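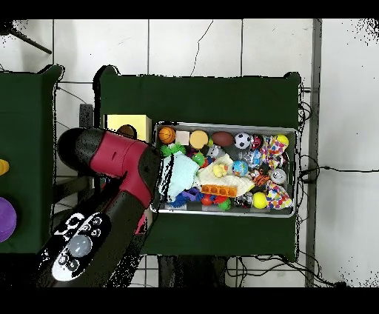
Start | Ausflüge | Werksbesuche | Rezepte | Über mich

Tag der offenen Tür in der Senfmühle Engelbrecht

21. Mai 2026 · 10 Kommentare · 131 mal geteilt

Seit Januar klebte der Zettel an meinem Kühlschrank, und jetzt war ich endlich da! Die Senfmühle Engelbrecht liegt ein Stück außerhalb von Prurnis, man fährt mit der Linie 331 bis zur Endstation und läuft dann noch durch ein Wäldchen (schöner Weg, aber bitte feste Schuhe, ich hatte natürlich die weißen Stoffdinger an). Man riecht die Mühle, bevor man sie sieht - so eine Mischung aus Essig und nassem Heu, die mir gleich das Wasser im Mund zusammenlaufen ließ.

Die Führung begann im Saatlager. Gelbe Senfsaat ist mild, braune ist scharf, so viel wusste ich, aber dass die gelben Körner mehr Schleim bilden und den Senf deshalb schön cremig machen, war mir neu. Man durfte in die Säcke greifen, und ich hätte da ewig stehen können mit dem Arm bis zum Ellbogen in den Körnern! Danach ging es zum Mahlwerk, zwei Steine aus dem Bruch bei Kergate, die sich so langsam drehen, dass man erst denkt, sie stehen still. Das muss so sein, erklärte die Dame von der Mühle, denn wenn die Maische zu warm wird, verfliegt die Schärfe. Laut ist es trotzdem, ich habe hinten nur jedes zweite Wort verstanden und mir den Rest später am Verkostungstisch noch mal erzählen lassen. 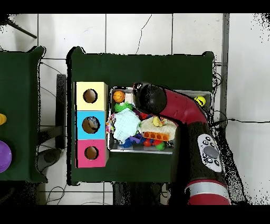
Ach ja, die Verkostung. Es gab acht Sorten, dazu Graubrot und kleine Stücke Bergkäse, und ich habe mich brav von mild nach scharf durchprobiert. Der Feigensenf war mir zu süß, der mit Estragon dagegen ein Traum, davon sind zwei Gläser mit nach Hause gewandert. Und dann der Naketti! So heißt der Schärfste im Haus, grob gemahlen und mit Meerrettich, und ich sage nur: kleine Messerspitze nehmen. Ich habe einen ganzen Löffel genommen. Mir liefen die Tränen, die Nachbarin am Tisch hat mir stumm ihr Brot rübergeschoben, und nach einer Minute wollte ich trotzdem noch mal.

Frischer Senf schmeckt übrigens erst mal ziemlich bitter, der muss ein paar Wochen im Fass ruhen. Wir durften beides nebeneinander kosten, und der Unterschied ist riesig. Wer zu Hause selbst Senf macht, sollte also nicht gleich am ersten Abend enttäuscht sein - Deckel drauf und warten.

Der Hofladen war mir ein bisschen zu voll, an der Kasse stand man ewig, und die Bratwürste waren am Nachmittag schon ausverkauft. Dafür gab es noch Kartoffelsalat mit Senfdressing, den ich unbedingt nachbauen will. Das Rezept stelle ich ein, sobald ich das Verhältnis von Brühe zu Essig rausgefunden habe.

Teilen | Merken | Drucken
2119 Aufrufe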